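What the arm costs after you've bought the arm

The quote from Heltstead came in at a number I could say out loud, so naturally I signed it. Then I started on the spreadsheet, which had one line in it: arm. It now has a tab called "other", and I avoid that tab before lunch.

Take fingers. The gripper is priced as if you'll own one set forever. I'm on my second set already and have budgeted for 6 more, partly out of caution and partly out of experience. Spare pads are 80 dollars, shipping is extra, and Zirkia will only sell cables in packs, so I'm now rich in cables.

Then there are groceries. I'd put down nothing at all for things to pick up, on the theory that a kitchen is full of them. It is, until you want the same item over and over and it has to be in decent shape each time.

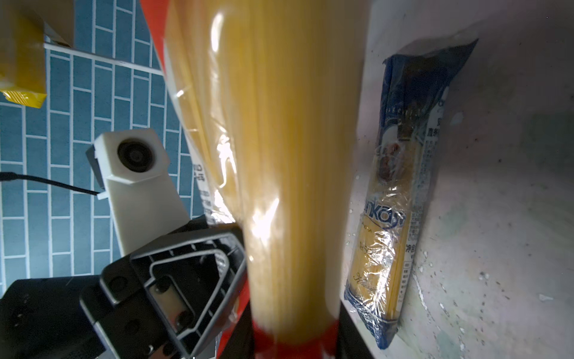 The pasta line

Spaghetti has earned its own row. It's long, it's slippery in its plastic, and the strands shift around inside the wrapper when you squeeze. Good practice for a gripper, hard on a pantry. I've allowed for some 414 packs over the life of the project, a figure I got by multiplying two guesses together – please don't ask which two.

Things I'd price first next time

Fingers, then cables, then a mount for the camera, then the arm. Barbieri quoted me for a service plan as well, and I laughed, and then I went back and read it again in July.

Ukarport has a used stand listed. I've told myself I'm only looking.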